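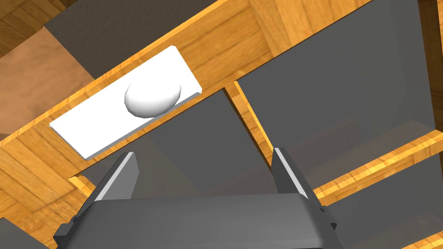
I have been using the Henorier wood balm since last May, and I've put off writing about it because I wanted it to go through a summer and at least half a winter first. Wood care products all look wonderful on the first afternoon. You rub something oily into a tired board, the grain comes up, you call somebody in to admire it, and then eight weeks later it looks just as thirsty as it did before.

So, the basics. It comes in a flat tin, it costs $23, and it's a blend of oil and wax that sits somewhere between shoe polish and cold butter. My tin came from Clamberg, the hardware store near my sister's place, and they also carry the smaller travel size (I can't imagine who is traveling with it, but it does make a nice little gift). The lid is stiff. I ended up using the handle of a spoon every single time, and the rim is now bent enough that I keep the whole thing in a freezer bag.

Putting it on is the part I like best. A small scoop on an old T-shirt will go a surprisingly long way, and you work it in along the grain until the rag stops dragging. The directions say to wait 14 minutes before buffing, which made me laugh, but I set the timer and did as I was told. If you leave it much longer than that it gets tacky in the corners and you'll be picking at it with a toothpick, as I was, on my knees, with the radio on. 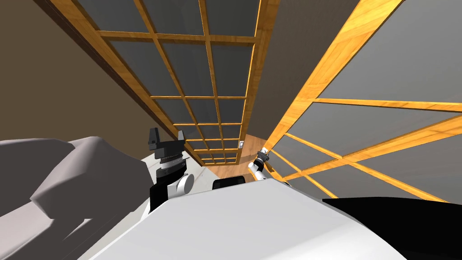

Window wood was my biggest worry going in, with all those little bars and all that sun. The old Zarnska polish I used for years always left a white haze where the wood met the glass, and I'd spend more time cleaning that off than I had spent polishing. The Henorier doesn't do it nearly as much. It will smear if you get it on the pane, but a drop of dish soap on a damp cloth takes care of that. I'd still wrap the cloth around a butter knife for the tight spots and go slowly!

Shelves were easier, and I got a bit carried away and did the undersides too — something my mother would have insisted on. One warning here: give them a full day before the books go back. I was impatient and have a faint amber line along the bottom of a cookbook to show for it.
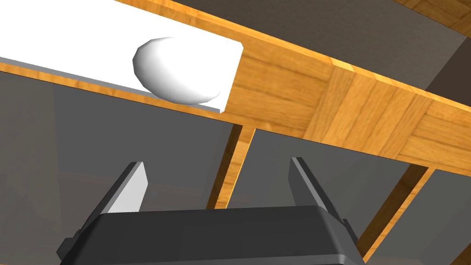 Efa Prosser wrote to me after I mentioned the balm in the newsletter, and she wasn't so taken with it. She found the smell too strong for a bedroom, something like orange peel left in a warm car, and she had to sleep with the door open for two nights. She has gone back to Pasaribu oil, which she says is runnier and messier but has hardly any scent at all.

I think that's fair. The smell doesn't bother me, but it does hang around, and I wouldn't use it in a small room in January with everything shut up tight.
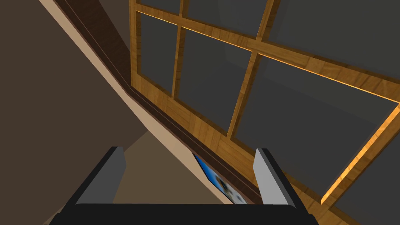 Wood-framed window beside a dark brown wall.

As for how it lasts, the shelves still look good and the kitchen table needed a second coat by fall. The sunny windowsill needed one even sooner, and it will probably want a third in spring. I have a bit less than half the tin left, and I'll buy another when it's gone, though I do wish they'd fix that lid.

Four stars out of five.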